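1/ Kleiner Fehlerbericht aus der Abteilung »Roboter, der Bonbons umfüllt«. Ja, dafür wurde ich eingestellt. Nein, meine Mutter versteht es auch nicht.

2/ Das Projekt heißt Skestidero, die Aufgabe ist simpel: in die Schüssel greifen, Bonbon nehmen, in der zweiten Schüssel ablegen. Über 800 Versuche im Protokoll. Davon als »erfolgreich« verbucht: verdächtig viele.

3/ Die Steuerung (Vuton, Version 4) meldet nämlich einen Griff, sobald der Motorstrom steigt. Der Motorstrom steigt, wenn die Finger ein Bonbon drücken. Er steigt auch, wenn die Finger sich gegenseitig drücken.

4/ Heißt: Die Maschine hat 273 Mal Luft gegriffen, die Luft sorgfältig transportiert und sie behutsam abgelegt. Status jedes Mal grün. Ich kenne Menschen, die so Karriere gemacht haben.

5/ Arbeitsplatz, einmal von außen und zweimal aus Sicht des Handgelenks:
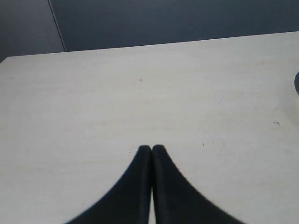
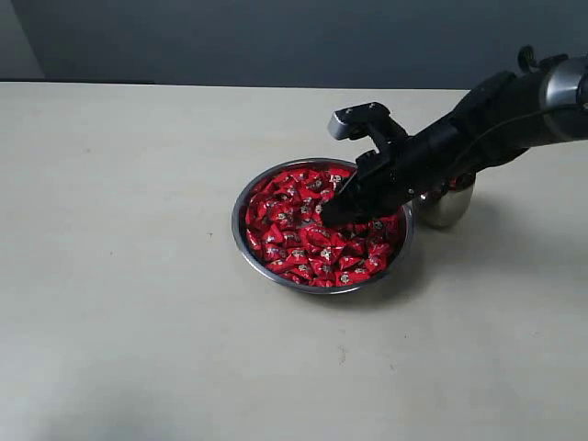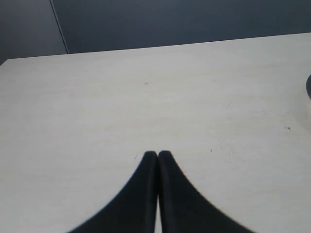 6/ Unser erster Fix war, die Stromschwelle hochzusetzen. Danach galt Luft als Luft. Leider galten Bonbons jetzt auch als Luft, und der Arm ließ sie unterwegs fallen, weil er ja offiziell nichts hielt.

7/ Zweiter Fix: Fingerabstand mitprüfen. Ganz zu = nichts drin. Den Encoder dafür gab es die ganze Zeit, Tiseck hat ihn sogar dokumentiert, auf Seite 2 vom Handbuch. Wir hatten bei Seite 3 angefangen.

8/ Offen ist noch, was passiert, wenn nur ein Zipfel Verpackung zwischen den Fingern klemmt. Abstand fast null, Strom normal, Bonbon baumelt. Den Fall schaue ich mir morgen an. Die 273 stehen jetzt als Fehlgriffe im Protokoll, und die Erfolgsquote für den Bericht an Hinds muss ich neu rechnen.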